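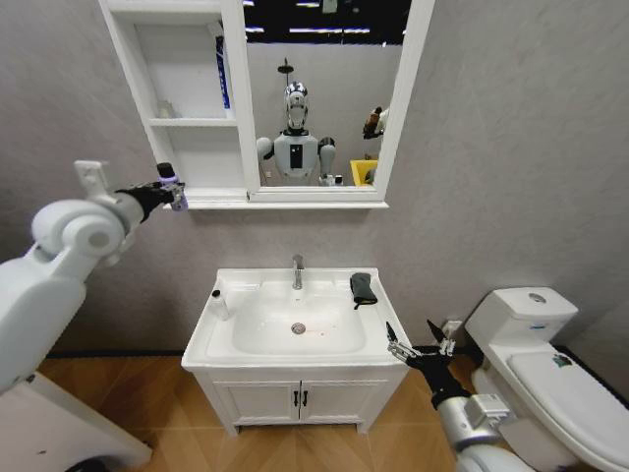
Tibor Gulyás wrote in to ask whether a bathroom cabinet can go back up on the same holes after the wall has been painted, or whether new ones are needed. Usually the old holes are fine. If the plugs turn when you put a screw in, they are not fine, and the steps below cover both cases.

Hanging a wall cabinet on a masonry or drywall bathroom wall

Updated 03/11/2021

What you need

Drill with a masonry bit or a plain twist bit, depending on the wall
Wall plugs and screws to match
Spirit level
Pencil and painter's tape
Pipe and cable detector
Screwdriver
Clear bathroom silicone
A second person for the lifting

Step 1. Find out what the wall is made of

Knock on it. A dull, solid sound means brick or block. A hollow sound means drywall, and then you need to find the studs or use anchors rated for hollow walls. If you are still not sure, drill a small test hole where the cabinet will cover it. Red or gray dust is masonry. White powder followed by the bit dropping into nothing is drywall.

On tile, start the hole with a tile bit and no hammer action. Once you are through the tile, change to the bit for the wall behind it.

Step 2. Check for pipes and cables

Run the detector over the whole area, first side to side and then up and down. Be careful directly above a faucet and directly above or below an outlet or light switch. Pipes and cables tend to run straight up or down from these. If the detector gives a signal you can't explain, move the cabinet over.

If the cabinet has its own light, the wiring has to be done by someone qualified, with the power off at the panel. That job is not covered on this page.

Step 3. Set the height

For a cabinet with a mirror, have the people who use the bathroom stand in front of the sink. The middle of the mirror should be near eye level for most of them. In our house the top edge ended up 185 cm from the floor. Dorota Zawadzka, who has the same sink and taller children, put hers higher.

Leave room for the faucet and for washing your face without hitting your head on the bottom edge. Hold a piece of cardboard cut to the size of the cabinet against the wall and bend over the sink as you normally would.

Step 4. Mark the holes

Draw a level line on painter's tape. Measure the distance between the hangers on the back of the cabinet from center to center. Ours was 81 cm apart on the wide Skinska model and 60 cm on the narrow one. Do not trust the paper template if you have one, because paper stretches when it gets damp. Measure the cabinet itself.

Mark both holes, then put the level across the two marks again before drilling.

Step 5. Drill

Wrap a bit of tape around the drill bit at the depth of the plug. Drill straight in and stop at the tape. Vacuum the dust out of the hole. A plug pushed into a dusty hole will not grip well.

The plug should go in with light taps and sit flush. If it slides in with a finger, the hole is too big. Use the next size up, with a longer screw to suit.

Reusing old holes

Pull the old plugs out by turning a screw in a few times and gripping it with pliers. Clean the hole. If the edges are firm, put in a new plug of the same size. If the hole has crumbled, fill it with repair mortar, let it cure for the time given on the bag, and drill again. Fresh paint should be left to harden before anything is pressed against it, or the cabinet will stick and pull the paint off later.

Step 6. Hang it

Take out loose shelves and doors first. Put the screws in, leaving enough sticking out for the hangers. Lift the cabinet with your helper, hook it on and check the level. Most hangers have an adjusting screw inside the cabinet for small corrections. Tighten until it is snug.

Step 7. Seal the top edge

Run a thin bead of silicone along the top where the cabinet meets the wall. Leave the bottom edge open. Keep the shower off until the silicone has cured.

Put the shelves back last, with the heavier bottles on the lowest one.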